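Ticket: wheelchair lift on coach 7 stops short of ground level
Operator: Rakham Coaches, Grarkdale depot
Opened: 28 May 2019
Priority: high — vehicle withdrawn from accessible bookings
Status: awaiting part

Fault as reported
Platform deploys normally, lowers, then halts above the kerb. Pendant shows a steady amber light. Raise works. Lower does nothing until the lift has been stowed and deployed again, after which it halts at the same height. Driver reported it at the Brustano stop and finished the run with no wheelchair passengers booked.

Checks at the depot
Battery voltage within limits, engine on and off. Pump runs without unusual noise. Fluid level correct, no leaks at the ram or hose ends. Manual release lowers the platform fully, so the ram and arms are not binding.

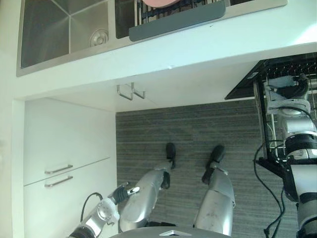

Pendant swapped with the one from the spare coach. No change. Original pendant refitted.

Controller log read out. Code 840 stored on each attempt, listed in the Shabalala lift manual as "lower limit reached". The controller therefore believes the platform is already down. Log cleared, lift cycled, same code returned.

Lower limit switch tested at the plug. Contacts stay closed with the arm clear of the switch. Plug cleaned and reseated, no change. Harness from switch to controller tested for shorts: none found. 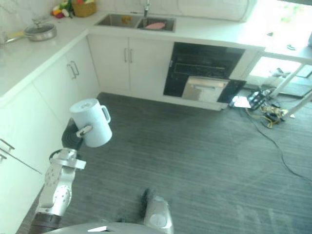 Temporary measure
None. Do not bridge or unplug the switch to get the coach back on the road. With the switch unplugged the controller drops to manual mode and the outer barrier interlock is lost.

Next steps
Replacement switch ordered from Shabalala, delivery expected first week of June. After fitting, reset the lower limit on level ground, run ten full cycles empty, then load test. Bookings desk to move wheelchair passengers on the Grarkdale to Brustano route to the spare coach until this ticket is closed.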